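# Can you get usable DNA out of old goat bones from a garden dig?

**fullow_digger**

Hi all! Our local history group in Fullow has been digging behind an old farmhouse, and in July we hit a pit full of animal bone. A retired vet in the group says goat, with maybe one sheep. I'd LOVE to know if they're related to the old Gritdale goats, which supposedly died out 300 years ago. Is DNA even possible at that age? The soil is heavy clay and the bones feel solid.

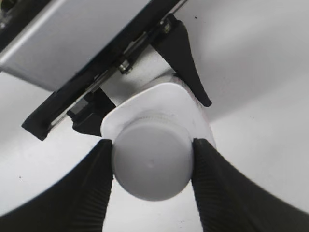 So far I've brushed them off dry and put them in paper bags in my garage. Should I wash them? And which bones are worth sending?

**pudum_bones**

Oh, what a great find! Yes, 300 years is young for this kind of work. People get good sequences from goats 3000 years old and older if the ground was cool. Please don't wash them — water carries modern DNA into the pores. Gloves on, mask on, and keep the bags somewhere cool.

Go for the petrous, the dense little lump of bone around the inner ear. If you have no skulls, teeth with the roots still in are next best.

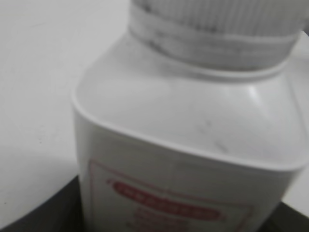
*White plastic bottle with a ridged cap, close up.*

One more thing: ask the lab whether they do mitochondrial only or the whole genome. Mitochondrial is cheaper but only follows the mother's line, so it could miss a Gritdale billy completely.

**hornsandhooves**

Goats are amazing!! I did a course in Guimarães and we had 204 samples, nearly all from teeth. Some failed, no idea why. Bleach kills DNA, so wipe the table with it but keep it off the bones.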